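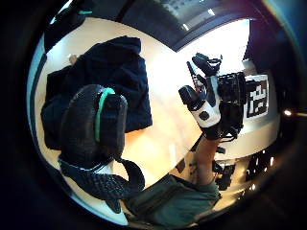 Antes de dobrar o primeiro pano da manhã, Genowefa Czarnecka passa dez minutos a mexer os dedos. Abre a mão, fecha, encosta o polegar ao indicador, roda o pulso. No ecrã ao lado, uma mão desenhada a linhas faz o mesmo, ou quase. É nesse quase que se decide o dia.

Estamos na oficina de manipulação da Siltdale, no segundo piso, onde uma célula chamada Flerer aprende a lidar com tecido. Quem a ensina são pessoas com luvas instrumentadas, e quem trata das luvas é Genowefa, que veio da relojoaria e ainda fala de folgas e apertos como se tivesse um mostrador aberto à frente. Passei lá um dia inteiro em abril e saí com vontade de voltar no dia seguinte!

O tecido é o pesadelo bonito desta área. Uma caixa é sempre a mesma caixa; um pano de malha largado na mesa nunca cai duas vezes igual, e a mão que o agarra decide metade das coisas pelo tato, sem dar por isso. Daí o cuidado quase maníaco com as luvas.

Calibrar, dobrar, calibrar outra vez

A rotina começa pelos marcadores, aqueles quadrados a preto e branco que dão às câmaras um ponto de referência. Genowefa limpa-os com um pano seco e verifica se algum canto levantou. Basta uma ponta descolada para a posição da mão fugir 2 milímetros (e 2 milímetros, numa bainha, é agarrar uma camada ou agarrar duas).

Depois vêm os cabos. Ela segue cada um com a unha, do dorso da mão até ao pulso, à procura de dobras vivas. O conector preferido da casa é um modelo da Jakubowski, pequeno e teimoso, que só encaixa bem se for empurrado a direito. «Quem tem pressa entorta o pino», diz ela, e mostra-me uma gavetinha cheia de pinos tortos, guardados com etiqueta e data.

Só então se trabalha. Um operador experiente faz cerca de 300 repetições por turno: juntar, esticar, dobrar, largar, amarrotar de novo. A cada 22, para e repete os gestos de calibração. Perguntei porquê 22 e a resposta foi deliciosa: começaram por 20, alguém se enganou a escrever a folha e os resultados desse dia saíram melhores. Ficou.
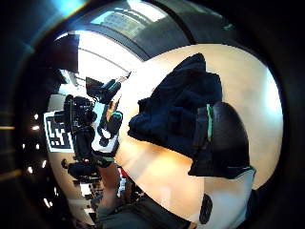

O polegar, esse incompreendido

Se há peça que dá trabalho, é o polegar. Faz força contra o pano, raspa na mesa, torce-se em direções que os outros dedos nem tentam. A equipa foi reforçando essa zona ao longo do projeto Pekar, e cada versão trouxe uma surpresa. Uma ficou tão grossa que os operadores deixaram de sentir a borda do tecido. Outra era confortável, mas escorregava.

A manutenção faz-se ao fim do dia. Genowefa vira a luva do avesso, procura costuras cansadas, deixa o forro a arejar e aperta as fixações pela ordem que tem colada na porta do armário: primeiro o dorso, depois os dedos, o pulso por último. Quando um sensor começa a derivar, compara-o com uma leitura antiga antes de o trocar. Muitas vezes a culpa é da correia, que cedeu um furo.

Vi-a resolver um desses casos ao almoço, sanduíche numa mão e chave minúscula na outra. A linha no ecrã tremia sempre que o polegar fechava. Ela desapertou, voltou a apertar, pediu ao operador que agarrasse o pano e ficou a olhar. A linha assentou. «Vamos», disse, e foi buscar café.

147 partilhas · 3 comentários

Comentários

rui_bancada: Trabalhei anos com conectores desse tamanho e confirmo, a direito ou nada. A gaveta dos pinos tortos devia ser obrigatória.

Marta L.: Adorei a história da folha mal escrita. Alguém chegou a testar 25?

tecelã do norte: Quem cose à mão sabe bem o que o polegar sofre. Gostava de ler mais sobre as versões que falharam.

Artigos relacionados

Afinar uma pinça de ouvido: uma tarde com o torno ligado
Porque é que as máquinas de coser ainda ganham aos braços robóticos
Cabos que duram: o que se aprende a reparar
Da relojoaria à robótica, quatro percursos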